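4.2 Does nesting save the table?
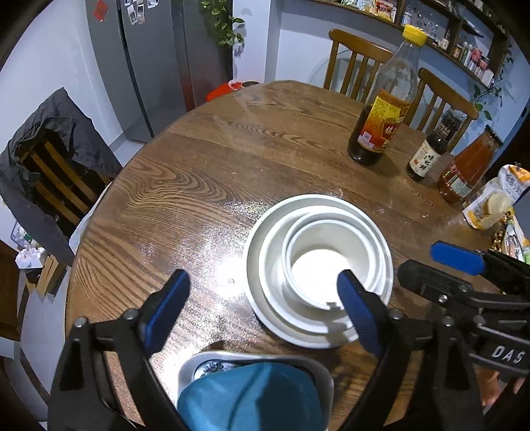 Figure 7. White round dishware nested on an oval wooden table, with a rectangular tray in front.

The claim that nested dishware keeps a dining table usable is repeated in most household guides, and usually without evidence. Munasinghe's Clanholm survey is the source most often cited for it. Of the 1573 households that returned the form, 484 said they left bowls stacked on the table between meals, and these households also rated their tables as "easier to use." We are not convinced that one thing explains the other. People who stack may simply own larger tables, and the form did not ask about table size.

Figure 7 shows the kind of arrangement at issue. A wide shallow dish sits at the bottom with three bowls inside it, each within the last, and the stack takes up little more room than its lowest piece. So far the guides are right. But the deeper bowl sits off center, toward one side, and an uneven nest of this sort is common wherever the pieces do not come from a matched set. Our informants in Illdale called such stacks "lazy" and said they would take them apart before carrying them. If the stack has to be taken apart before it is moved, the space saved on the tabletop is borrowed from somewhere else -- usually the counter.

The tray raises a second doubt. Guides treat a tray as a way to collect small items, and a raised rim does keep things from sliding off. It also claims a fixed patch of table whether it is full or nearly bare. Sivakumar's notes from Sedinby list the tray as "storage" in one column and as "clutter" in another, with no rule for deciding between them. We could not find one either.

A glossy finish adds a smaller problem. Bright light on varnished wood produces strong glare, and white dishes lose their inner detail under it. Ratings of neatness made from pictures alone should be read with this in mind. Two raters who disagree about a stack may be disagreeing about how well they can see into the top bowl. The Demissie scale makes no allowance for this, and we used it with some reluctance.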